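Unit 6. Chores as a Test of Automation
Course handout, Service and Light-Industrial Robotics

6.1 What counts as a chore

A chore, for this unit, is a short manual task done many times a day by someone who was never trained to do it. Wiping a counter, folding a towel, putting a tray back on a shelf and loading a parts bin all qualify. Welding a car door does not. The welding cell was designed around the robot, and the part arrives in the same place every cycle. In a kitchen or a small repair shop the part arrives wherever the last person left it.

Published success rates are hard to compare for this reason. A figure means little without the starting conditions: how many object positions were tried, whether a person reset the station between trials, and what was scored as a failure. Read the methods section before the results table.

6.2 Flat objects

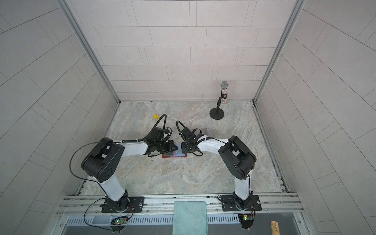

Flat, rigid objects are a standard problem in grasping. A parallel-jaw gripper needs two opposed faces, and an object lying on a hard floor offers only its thin edges. The usual strategies are to slide the object to an overhang, to tilt it against a wall, or to squeeze it from both sides with two arms. A station with two arms on a common rail suits the third strategy. The red-bordered piece on the floor lies directly beneath both grippers, and neither arm has to reach far to get to an edge. The wrist cameras on their goosenecks look down on the same area, which matters when the fingers hide the contact point from any camera mounted farther away.

Two-arm squeezing adds a control problem. If both arms hold position stiffly, a small calibration error becomes a large internal force on the object. If both are compliant, the object drifts. The common compromise is one stiff arm and one compliant arm. Students should work through the force balance for a plate of mass m and friction coefficient mu before the lab.

6.3 The Vitley trials

The Vitley task set is used for the rest of this unit. It lists 63 chores, divided between household and bench work. Teams log every attempt, including those stopped by the operator. The course log now holds 3259 attempts, of which 340 involve flat objects.

Three points to note when using the log:
Operator stops are scored as failures.
A regrasp within the same attempt is allowed.
Time is taken from first motion to release.

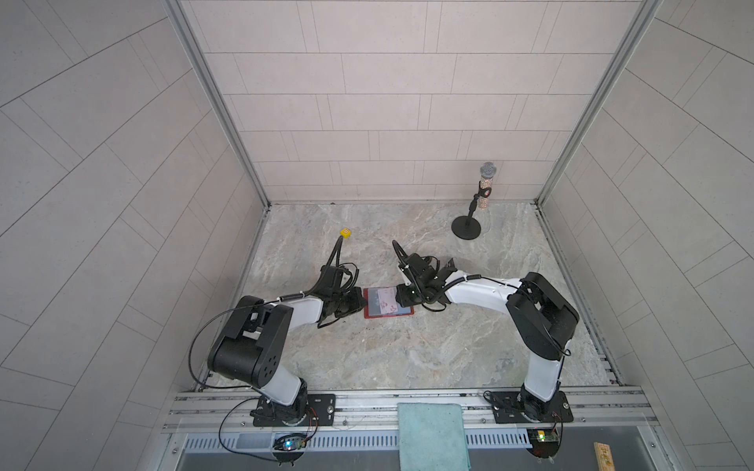

Indum, August

Contact at an edge is logged separately from lift. In the station view the fingers of the right gripper press against the right edge of the card, while the left gripper is low and reaching toward it. For the log, this state is entered as "right contact" and nothing more. Whether a lift follows is a separate entry. Earlier versions of the sheet merged the two columns, and the Symonenko group's results had to be rescored by hand.

Clutter is recorded as well. Objects standing outside the work area, such as the microphone on its round black base at the back right, are entered as fixed obstacles if either forearm could reach them.

6.4 Can machines do chores yet?

For a single chore, at a prepared station, with a person nearby -- often yes. For a list of chores in an unprepared room, the answer from the current log is no. The gap comes mostly from recovery. A person who drops a card picks it up without planning to. A controller that has lost its object must first detect the loss, then find the object again, and many of the policies in the Sirkis comparison do neither.

Reading for next session: the Sirkis comparison, section 2, and the scoring appendix of the Vitley task set. Bring the force balance from 6.2, worked for mu = 0.3 and mu = 0.6.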